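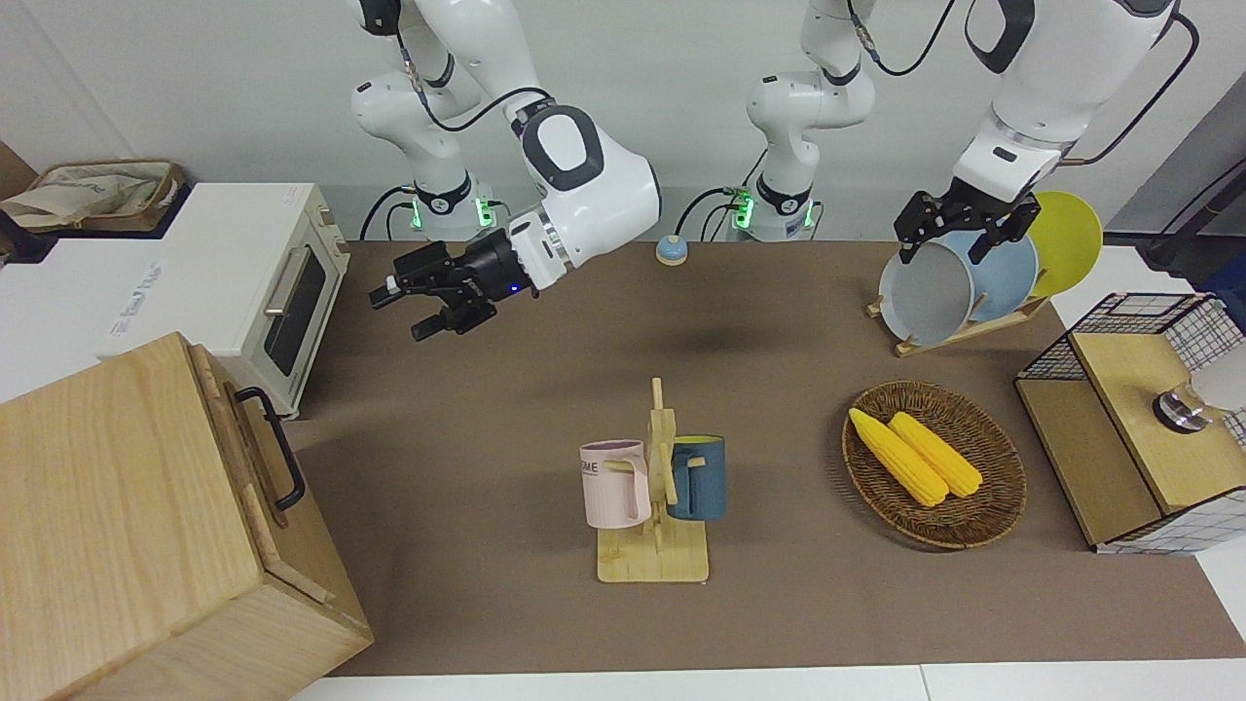 Figure 3. Tabletop with three plates standing upright in a light wooden rack.

3.2 Rack loading

Plate storage was studied on a brown tabletop set against a plain wall (Figure 3). The rack has short pegs and holds plates on edge in a single row. Plates of different colors, pale gray, light blue and lime green in the case shown, let annotators tell neighbors apart where one partly hides another. The upper center of the table was left clear.

We logged 455 placements in the Indthorpe kitchen set. A placement was scored as stable when the plate stayed upright between its pegs until the trial ended. Of the 455, 46 were scored as unstable, most of them at the end positions. Lean angle was not recorded for the first 134 placements, and these are left out of Table 2.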